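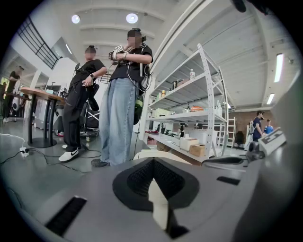 About Venodeo

Venodeo fits out and maintains shared workshops, teaching labs and project rooms. The company plans the layout, supplies the furniture and carts, runs power and data, and returns on a fixed schedule to check that everything still meets the original specification. Clients are mostly schools, small engineering firms and research groups that need one room to serve several uses in the same week.

The company was founded by Éabha McGrath and Felicja Olszewski. McGrath is responsible for layout, lighting and electrical planning. Olszewski runs procurement, assembly and the maintenance program. Both still sign off on every floor plan before it goes to the client.

Our premises

The main site has 3274 square feet of usable floor, of which 2558 is open workshop. The remainder is divided between storage, a parts counter and the office. The address on older invoices, Banov Building, remains valid for deliveries.

Room standards

Ceilings are painted white where the building owner allows it. Light levels are measured at table height and at floor level, with all fixtures on, and recorded on the room sheet. Floors are specified in mid grey. Dropped screws are easier to find on a mid grey surface than on a dark or speckled one, and tape lines in most colors remain legible.

Standing areas are kept separate from seated areas. A standing area is sized for people working with equipment in their hands and cables running to the floor, so the clear space is set by cable reach as well as by arm reach. Cables that cross a walking route are taped or covered for as long as they are in place. Storage is not permitted inside a standing area, including bags and coats.

Furniture

Round pedestal tables are used for discussion and for setting down small items between tasks. A single central base leaves the perimeter free of legs, and chairs can be added or removed without rearranging the table. They are not rated for clamping, drilling or any load applied at the edge. Work of that type goes on the rectangular Relteck benches, which have a rated load of 300 pounds per shelf.

Carts are small-wheeled and are intended for smooth floors only. Heavy equipment goes on the lowest shelf. Each cart has an assigned parking position, marked on the floor plan, and is returned there at the end of a session. Wheels are cleaned and checked for play during the scheduled visit.

Maintenance

The standard agreement provides 6 visits a year. Each visit covers table fasteners, cart wheels, outlet testing, lamp replacement and floor repair. A written report follows, listing items passed, items corrected on site and items requiring a quote. Replacement table tops are supplied by Jasińska in brown or white. Other finishes can be ordered but are not held in stock.

Visiting

The workshop can be seen by appointment. Closed shoes are required on the workshop floor. New maintenance agreements begin in April, and floor plans for that intake should reach the office before the end of the preceding month.

Page last revised March 27, 2021.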